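Beans, again

7th May

Quick one tonight, dinner's in the oven and I have 10 minutes. Maybe less.

The garden. So. I planted the beans too early, everyone told me, I did it anyway. We had that warm stretch and I got excited and out I went in a T-shirt like it was summer. Then two cold nights in a row. Most of the first row came up yellow and just sat there. Sulking. The second row hasn't shown at all and I'm trying not to dig it up to look.

Peas are fine though. Peas are always fine. I put them in back in February under the old window and they didn't care about anything.
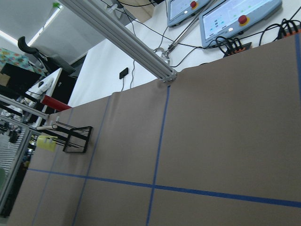

Other news, I finally got a plot number for the shared garden on Gisdale. 400 square feet, way more than the strip behind the house. Last tenant grew mint. Straight in the ground. I have been pulling mint for a week and there's still mint, my gloves smell like toothpaste, the car smells like toothpaste. If you want mint, please come and get it.

Soil underneath is good, dark, lots of worms. Bit heavy down by the fence where the water sits. I threw in two bags of compost from Honorato and it hardly made a dent. Need more. Need a truck, really.

Anyway the big question is do I try beans again now or wait. I asked in the last post and got a few answers, most of them wait.

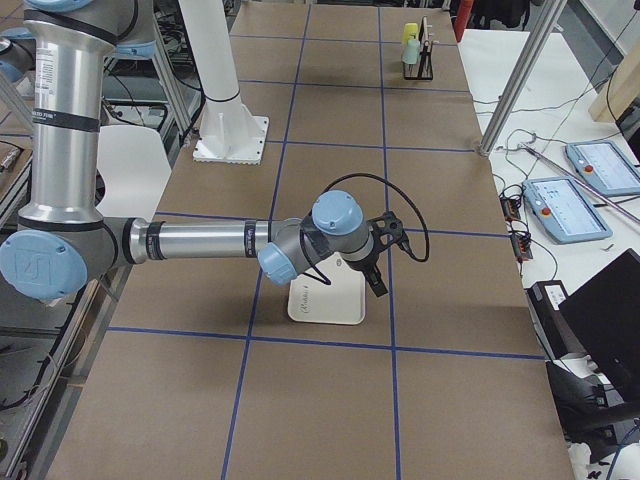

Lertchai Yensuk says wait until the nights stop feeling cold on your ankles when you take the trash out, and soak the seeds first, but only for an hour or so because overnight turns them to mush. Also says pole beans are worth the trouble and bush beans are for people who hate bending down only once. I think that's a joke about how fast they're over? Anyway I'm going with pole beans. Bought the stakes already, then left them at the store, then went back.

The seed situation is out of hand by the way. I counted up the packets of lettuce alone and added the numbers on the backs and it's over 2,000 seeds. For lettuce. For one person who likes lettuce a normal amount.

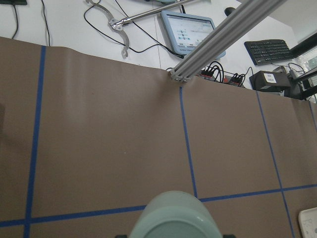
Rows are my other problem. I have never once made a straight row. I start out by the gate with good intentions and a string and by the far end I'm a foot over into the carrots. Same lean as that blue tape coming down the left side of the brown paper, only mine is worse and has onions in it. This year I'm doing blocks instead, little squares with a path between, and if a square is crooked it's only crooked for a couple feet. Kale in one, beets in one, onions wherever theres room.

Slugs have found the kale already. I tried the Lillum pellets last year and wasn't sold, so it's me and a flashlight at night, picking them off into a jar. Kind of relaxing once you get past the slime – I wear the mint gloves.

Tomatoes are still on the windowsill. Leggy. I turned them every day for a while and then forgot for a week so now they all point at the street.
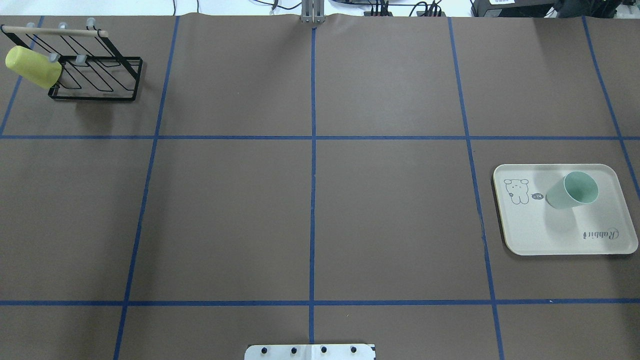
Also does anyone have a spare hose? Mine split right by the tap and I've been carrying cans back and forth, which is ok for the strip but no way am I doing it for the whole plot. There's a spigot at the shared garden but it's at the Plelline end and I'm at the other one, of coarse. I'd need a long one. Happy to trade for peas. Or, you know, mint.

Ok oven's beeping. Will post about the squash next time, if the squash comes up.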